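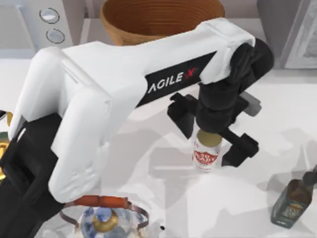 Grip settings again, September, late evening. Primo Melis says the new Trilik controller fixes the slipping and I don't believe it yet. His evidence is 200 runs, all in sim, all on the same layout. With the fingers open wide on both sides of the can and the wrist right down at its top, I'd expect any controller to look good. Try the bottle lying on its side, or the teapot by that thin arched handle, and then talk to me.

Things I want before it goes on the shop arm:

- friction value he used (config 2082 has the field blank)
- the 68 runs he threw out as "bad starts". Bad how?
- same test with the can moved closer to the basket

Also the wrist clearance. On the bench we've bumped it 2 times at that height, and sim contact is forgiving.

Left the old Curnudum settings loaded on the shop machine. Primo, please don't overwrite them until I've seen the logs. Power supply still hums, separate problem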